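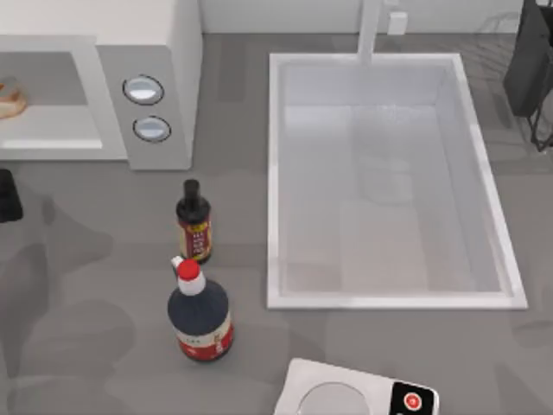
Silvana Paiva wrote to ask why so many of the notes give a time and no power level, and whether the minutes column could be compared from one row to the next. It can't, at least not directly. The time is whatever the writer put down, for whatever oven the writer had. If you need rows that can be compared, filter on power_stated first and read the section on times and power before you do anything else.

Pekdale Reheating Notes

Pekdale is a collection of short notes on how people store and reheat food at home. Each note was written by one person about one dish. The notes are in English and are kept as they were written, apart from the changes listed under Cleaning.

The current release has 476 notes. It replaces the May release, which should no longer be used, as a sorting mistake in that version attached some of the storage notes to the wrong dish.

Last updated: 16th October

What is in the folder

notes.csv
The main table, one row per note.

dishes.csv
A list of dish names with the spelling we settled on and the other spellings that point to it. "Mac and cheese," "mac n cheese" and "macaroni cheese" all lead to the same entry.

terms.txt
Short definitions for words that writers use in more than one way. "Cover" is the longest entry. It can mean a lid, a plate turned upside down, a damp paper towel or plastic wrap with a corner lifted.

changes.txt
What was changed between releases, newest at the top.

Columns in notes.csv

note_id
A plain number. Numbers are not reused when a note is taken out, so there are gaps.

dish
The dish name after spelling was settled. Look in dish_raw for what the writer typed.

dish_raw
The dish name as typed.

storage
How the food was kept before reheating. One of fridge, freezer, counter or not stated. "Counter" mostly covers bread, pie and cookies.

method
One of microwave, oven, stovetop, toaster oven, air fryer, steamer or mixed. Mixed means the writer used more than one in the same note, for example a microwave to warm the middle of a burrito and a skillet to crisp the outside.

minutes
The total heating time in the note, turned into minutes. Resting time is not included. Where the writer gave a range, the lower end is here and the upper end is in minutes_high. Where the writer gave no time ("until it bubbles"), both are blank.

minutes_high
See above.

power_stated
Yes or no. Yes means the writer gave a wattage or a setting such as "half power" or "medium."

power_raw
What the writer said about power, word for word.

rest
Yes if the note tells the reader to let the food stand after heating.

added_liquid
What was added, if anything. Water, broth and milk are the common ones. Blank if nothing was added.

text
The full note.

writer_code
A code for the writer. The same person has the same code throughout. The codes do not stand for anything.

A few notes as they appear

The text column is the part most people come for, so here is what it looks like. Spelling is the writers' own.

Rice, fridge, microwave: "Break up the lumps with a fork. Spoon of water over the top, plate over the bowl. Heat, fluff it, heat again for 30 seconds. Leave the plate on while it sits."

Lasagna, fridge, oven: "Foil on, low oven, go do something else. Foil off at the end if you want the corners back. Dont bother with the microwave unless its one slice."

Split pea soup, freezer, stovetop: "It looks wrong when it thaws. Just keep stirring over low heat and put in a bit of broth. It comes back."

Fried chicken, fridge, oven: "On a rack not on the tray or the bottom goes soggy. Let it lose its chill first while the oven gets hot."

Pancakes, freezer, toaster oven: "Straight from frozen, same as a waffle."

Some notes are only a few words long and some run to a full page. The longest is about a pot roast and includes a good deal about the writer's brother-in-law. It was left in full.

Where the notes came from

The collection began as a binder at Bavmont, a shared kitchen where people cook in the evening and take food home. Members wrote notes for each other and clipped them in. The binder notes were typed up by hand. When the binder filled up, a web form was added, and later notes came in through the form. The form was open to anyone with the link, and many of its writers had never been to Bavmont.

A smaller set came from Coste, a neighborhood cooking class. Students were asked to write down how they would reheat the dish they had made that night. These notes tend to be tidier and to cover fewer dishes, with a lot of stew and a lot of baked pasta. Their writer codes start with C.

All writers agreed to have their notes shared. Names, street addresses and phone numbers were removed. First names of family members were replaced with words like "my daughter."

Cleaning

We fixed typing mistakes made while copying from the binder. We did not fix mistakes made by the writers. If the paper note said "tin foil paper," so does the table.

Temperatures are left in the scale the writer used. Most are in Fahrenheit. Where no scale was given we did not guess.

Notes that were the same word for word were merged and the earliest one kept. Notes that were nearly the same were left alone, as small differences between two people's chili are part of what the collection is for.

We took out notes that were recipes with no reheating in them, notes about pet food, and one long complaint about a freezer.

Times and power

This is where most questions come in, so it gets its own section.

Few writers know the wattage of their microwave, and fewer write it down. Where a wattage is given, it is usually around 800. That should not be used as a stand-in for the rows where power is missing. People who mention wattage may well be people with a newer oven, or people who have just had to read the label for a frozen dinner.

The size of the portion matters as much as the oven. "A bowl" of soup could be almost anything. We tried adding a portion column and dropped it after two people sorting the same notes agreed too rarely for it to be useful.

Stirring partway through is often written as a second heating. We added the two times together in the minutes column. If you want them apart, you will need to go back to the text.

Oven times are also uneven. Some writers start counting when the dish goes in, others when they turn the oven on, and the note does not always say which.

Known problems

Rice, soup, pizza and pasta make up a large share of the rows. Fish is thin, partly because many writers said they eat it cold or not at all the next day.

The Bavmont binder lost some pages to a spill before it was typed up. A few notes have the word [unreadable] where the ink had run. These are still in the table.

The air fryer notes all came in through the form, so method and source are tied together for those rows.

In dishes.csv, "dressing" and "stuffing" point to the same entry. We have had mail about this from both sides and are leaving it.

Food safety

The notes say what people do at home. They have not been checked against food safety advice, and some of them would not pass. In particular, some notes have cooked rice sitting out longer than it should, and some reheat the same dish more than once. Do not print these notes as instructions for the public without having them checked by someone qualified. If you are building a tool that gives cooking advice, use a proper source for storage times and safe temperatures.

Uses that have worked

The notes have been used in a writing class on giving clear directions, and for a word list of everyday cooking verbs. A reader at Pleltska used the rest column to look at how often people mention standing time for dishes with cheese on top. That work used the May release, and the numbers should be run again on this one.

The collection is too small to train a large language model from scratch. It is fine as a test set for pulling times, methods and added liquids out of plain text.

Opening the files

All files are UTF-8. The text column contains commas and line breaks inside double quotes, and some spreadsheet programs will split those rows if you open the file by double-clicking. Import it instead and set the quote mark by hand. Degree signs are the other thing that tends to break.

Sending a correction

Write with the note_id and the column, and say what you think it should be. For spelling of dish names, please check dishes.csv first. If you are one of the writers and want a note removed, give the first few words of it and it will be left out of the next release.

License

Free to use and share, including in paid work, as long as Pekdale Reheating Notes is named as the source. If you change the text of a note, say so next to it.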